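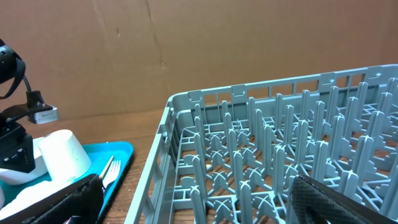

*Dish rack and blue tray beyond two black gripper fingers, from a camera near the gripper.*

**Table clearing with two arms: the order matters more than we thought**

Our group has worked since last June on one task that everybody in the lab can do without thinking: clear a used meal tray. Dishes go in the rack, leftovers go in a bin, trash goes on a second tray. The project is called Brerkanent, and this item is a short report of where we are. The longer text is in the shared folder for those who want the tables.

The method is imitation learning. A person moves two leader arms, the two follower arms copy the motion, and we record the cameras and the joint positions together. From these recordings we train one policy for both arms. We have now 193 complete demonstrations, each one from a full tray to an empty tray. Until winter we trained on all of them in the same way, and the results were disappointing. The policy learned to pick up a cup quite well, but it often stopped between two objects, with both arms hanging over the tray and making very small movements.

Manuela Cattaneo found the reason when she went through the recordings one by one. Our operators do not clear the tray in the same order. One starts with the napkin, another starts with the bowls, and a third person changes his mind in the middle. For a human viewer all of these are good demonstrations. For the policy, the same view of the tray is followed by several different actions, and it answers with something in between. The average of "go left" and "go right" is to stay.

We tried two remedies. The first was to give all operators a fixed order: food first, then paper and wrappers, then cutlery, then cups and bowls, and the plate at the end. The second was to keep the free order but to add a label at the start of each segment, which tells the policy what object is the next one. Ravindra Chaudhary wrote the labeling tool, and with it one person can label a recording in less time than it takes to play it.

Both remedies helped. With the fixed order the long pauses became rare, but the policy became fragile. If the tray had no napkin, it still reached to where a napkin usually is. With the labels it was slower to train and it made fewer of these empty reaches. For this reason we continue with the labels, and the fixed order stays only as a comparison. Each training run has 4000 steps of warm-up before the learning rate goes down; we kept this equal for both so that the comparison is fair.

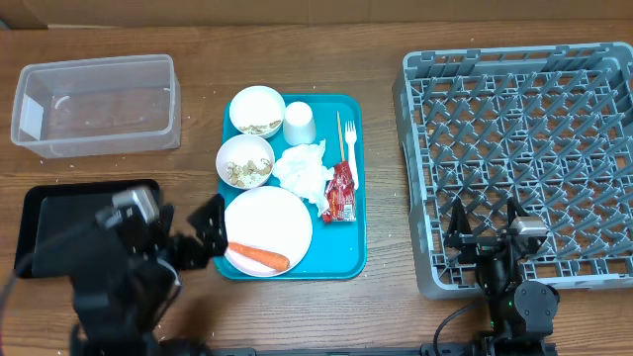 *Tray with food scraps, napkin, wrapper and a whole carrot on the plate.*

The food is the part which still gives us the most work. A carrot is easy to see, but it is round and it can roll when the finger touches it from the side. Small scraps in a bowl cannot be picked one by one, so the operators lift the bowl and turn it over the bin. This needs a good grip on the rim and a wrist that rotates far enough, and our first version of the wrist limits was too careful. We have changed them, and the older bowl recordings were made again.

The thin objects are second on the list. When a fork or a stick lies flat on the tray, the fingers must come down almost to the surface, and a small error in height means that they close on nothing. The cameras near the grippers help here much more than the overhead one. When we trained without them, the cutlery results fell first, while the cups were almost not affected.

For the rack we have not yet a good answer. Putting a plate between two rows of pegs is a contact task, and the policy has no touch signal. At present it lowers the plate, and if the plate meets a peg it continues to push. Guerra, the small controller that runs under the policy, will get a force limit for this case — we hope to have it working before the next newsletter.

Two requests for the readers. If you have recorded demonstrations with your own table setup and you kept the order of the objects, please write to Manuela, also if the number is small. And if you are willing to be an operator, Ravindra has a sign-up list at the Pillano bench. New operators practice first on cups only, and the sessions with food come after that.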